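Bedside tables talk, Irkside library, Sunday session

Okay, start with the question before anything else. Hands up if you could tell me what's in the bottom drawer of your nightstand right now. Wait for it. Usually a lot of laughing and not many hands!

Then my own confession. When I moved into the Studmont apartment I emptied mine onto the bed and counted 47 things, and I used maybe four of them. Dead pens, a phone charger for a phone I gave away, three lip balms (all open). Pause here, people like to shout out their own.
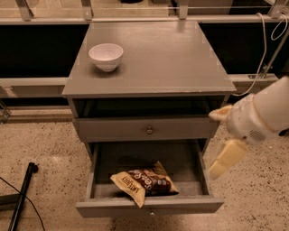 Nightstands go wrong from the bottom up, that's my whole theory. The top gets wiped because you look at it every night, and the drawers get whatever was in your hand when the lights went out. Snacks are the classic. A bag of Late July chips lying in the lower drawer, one corner poking up over the front, and on top just a little white bowl and a lot of clear space. I love a small bowl, by the way - rings, earplugs, the button that came off your shirt, it all has somewhere to land. Mention the open shelf under the top too, good for one book. One! I mean it.

Next bit is paint, keep it short. Someone always asks about worn edges and whether to redo them. I say leave them alone unless they snag your sleeve. If you do want to repaint, take the knobs off first and tape them in a bag with their screws (I lost one down a floor vent and spent a month opening the drawer with a butter knife).

Then the ten-minute drawer exercise. Hand out the cards, there should be 94 in the box. Everything out, wipe the drawer, put back only what you reach for in bed. Food goes to the kitchen - yes, even the good chips.

Questions until 4. Remind them the sign-up sheet for the closet talk is by the door, and get the projector remote back to the front desk.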